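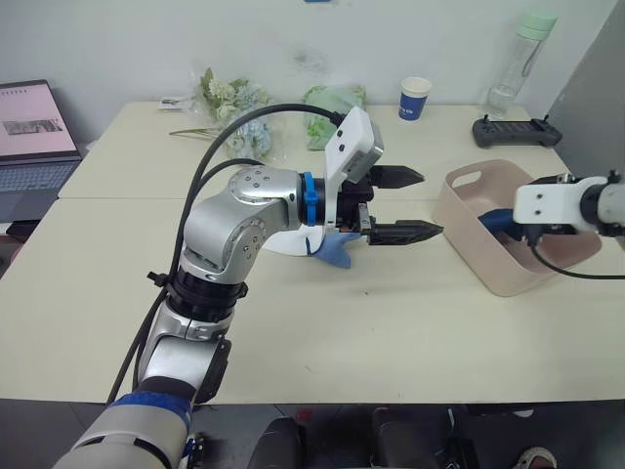

Two-Arm Cell, Pre-Run Safety and Method Checklist
Study: handover of policy between arms, basket task (Liston protocol, rev 4)
Filled in by: Hayley Yeoman
Checked by: Denise Haslam
Date: January 17, 2025

Mark OK, FIX or N/A. Comments go under the item, not in the margin of the printout please. Anything marked FIX gets cleared before the arms are powered.

SECTION A. ARMS AND MOUNTS

A1. Base bolts tight, both arms
OK
Did left first then right. No movement by hand.

A2. Joint covers seated, all screws in
OK

A3. Cable loops clear of elbow through full range
FIX, then OK
Left arm: loop over the elbow had too much slack with the wrist low. Pulled back a little and re-clamped at the wrist. Jogged end to end at slow speed, no snag. Want to see this one again after the first block.

A4. Cable on right arm clear of basket rim
OK w/ comment
It hangs down past the rim. Fine at the taught heights. If anyone lowers the approach it will rub, so don't without redoing this item. DH: agree, add to the Kurska sheet too.

A5. Camera housings tight, lens clean
OK
Wiped both. Right one had a thumbprint.

A6. Gripper fingers, no cracks or chips at tips
OK
Tips are pointed. Keep fingers out when closing by hand, Denise has the scratch to prove it.

SECTION B. TABLE AND SURROUNDINGS

B1. Tables level across the seam
OK
Slid the flat bar across, didn't catch.

B2. Work area holds task objects only
FIX
Back of the rear table is still a shelf. Water bottle and paper cup have to go, no drinks on either table when arms are live. Flowers, green plastic and the tweezers can stay at the wall for the clutter condition, they are on the object list. DH: bottle and cup are NOT on the object list, I looked.

B3. Laptop out of reach of left arm
OK
Back corner, far left. Outside the soft limit. Would still like it on its own stand.

B4. Chairs behind the floor tape during runs
FIX, then OK
Pushed back. Second time this week, they drift.

B5. Floor clear, closed shoes on everyone
OK

SECTION C. STOPS AND LIMITS

C1. E-stop tested from operator side
OK
Both arms dropped to hold. Reset took two tries, button sticky but it does latch. Ordered a new one from Zenidex.

C2. E-stop tested from far side
OK

C3. Speed cap loaded
OK
Cap file is the January one. Old file deleted from the launcher so we can't pick it again.

C4. Shared zone set over the basket
OK w/ comment
Only one arm may hold the zone at a time. Tried to force both in with the policy off, second arm waited like it should. Left arm wait feels long. Not a safety thing.

C5. Force limit on grippers
OK
Same setting both sides. Cloth holds, doesn't tear.

SECTION D. METHOD CHECKS (these are what the reviewers asked for)

D1. Start poses match protocol
OK
Right arm at the basket, left arm open and waiting.

D2. Cloth crumpled by hand, not folded
OK
Fold gives the policy an easy edge and the numbers come out too good. Earlier pilot had this problem, those trials are out.

D3. Same person resets every trial in a block
OK
Me for block one, Denise block two.

D4. Outcome called before looking at the log
FIX
Last session I had the log window open while scoring. Closed now. Urrutia asked for the scoring sheet on paper, printed and on the clipboard.

D5. Trial count and misses entered same day
OK
Last session: 99 trials, 69 clean, 8 stopped by operator, rest are plain misses. The 8 stay in the denominator. Do not drop them, we had this argument.

D6. Reason given for each operator stop
FIX
4 of them just say "stop". Went back thru video and filled in. All were the left wrist coming in low over the rim, none were contact with a person. DH: write the reason at the time, it takes ten seconds.

OPEN ITEMS

B2 bottle and cup, before power on. Hayley
C1 new button, when it arrives. Denise
A3 recheck after first block. Hayley
Left arm low approach (see D6): raise the waypoint or leave it? If we raise it the old trials aren't comparible. Leaving it for this round, operator keeps a hand on the stop for every left arm entry.

Power on only after B2 is initialed.
B2 cleared: HY
Released for block one: DH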